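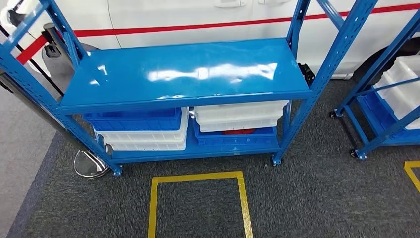 Florante Estrella
Parts counter, weekends. Own opinions, own car, own fault.

March 29, 2025

A short thread on headlight restoration, by a man who has now restored the same pair of headlights three times.

The car is a Getano wagon with lenses the color of weak tea. At night it lights the road about as well as a birthday cake. I put up with this for two winters on the theory that I know where the road is.

First try was toothpaste. I know. A customer swore by it, and I had toothpaste. The left lens looked great for a week and smelled like mint for two. Then it went yellow again, a bit faster than before, like it was mad at me.

What toothpaste does is scrape off the top layer of haze along with whatever was left of the factory coating. So you get a clear lens with nothing on it, parked in the sun. Mine was parked in the July sun. You can guess.

Second try was a kit. The Ollesport one, 40 dollars, comes with a foam pad for your drill and a little bottle of sealer. The instructions are on a sheet folded to the size of a stamp. I read the first half.

The second half is where they mention the sealer.

I found the bottle in the glove box in the fall. Full.

Third try, I did what I tell people at the counter to do, which was a strange feeling. Wash the lens. Tape off the paint, two layers, and go wider than you think. Wet sand by hand: 800 grit, then 1500, then 3000. Keep it wet the whole time. Change direction with each grit so you can see when the old scratches are gone.

It will look awful after the 800. It's supposed to. This is when most people panic and come in to price new lights. Lovely Malabanan, who works the counter with me, calls it the frosted shower door stage. She has talked a lot of people down from it.

For the record, a new pair for my car from Lacson is 734 dollars before tax. That number did more for my patience than any video.

After the 3000, polish, wipe it down with alcohol, let it dry all the way, then seal. Thin coat. Don't go back over a spot you missed while it's tacky. I did, on the right side, and there's a drip there now that I've decided to call a feature.

Let it cure 6 hours out of the weather before you drive. I gave it a full night, mostly out of guilt.

A few people asked about the wipe-on stuff, Titero and the rest. It's fine for a light haze. It fills things in and makes them shiny. If your lens feels rough under a fingernail, it'll be rough again by the time you've washed the car twice.

Also, check the inside first. If the fog is on the inside, no sandpaper on earth will reach it. I've watched a man buy one of every grit we sell for a lens with a puddle in it.

Total time on round three was an afternoon. Total time on rounds one and two I'd like left out of this.

Replies are open. If you're here to defend toothpaste, please say which brand. Mine was whitening.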